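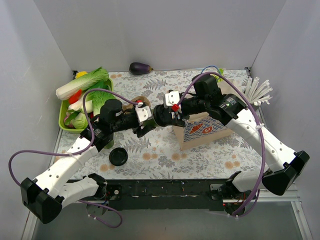
Printed patterns are for people who can't commit to a color, a reader wrote in after my last piece on tablecloths, and plain linen is the only thing that ages well. I dont buy it.

Plain linen shows everything. Gravy, wine, the ring from one mug. I had a plain one from Smits, 84 dollars, and it was done for by March. Leaves and flowers forgive you. Busy enough to hide a spill, quiet enough to eat off. My grandmother's had ferns on it and outlived three kitchens.

And the snobbery! Pirnar puts out a catalog with 14 shades of oatmeal. Fourteen. Then one floral, way at the back, like they're embarassed. Same at Curkus, only pricier.

What do people think a table is for? Homework, bills, soup, somebody's elbows. Nobody's grading it. A faded peach flower looks better at ten years old than new, to my eye anyway. A faded beige looks like a dishrag.

Keep the linen for the wedding. Rest of the year, give me something with a vine on it. Wash it hot, hang it crooked, don't iron.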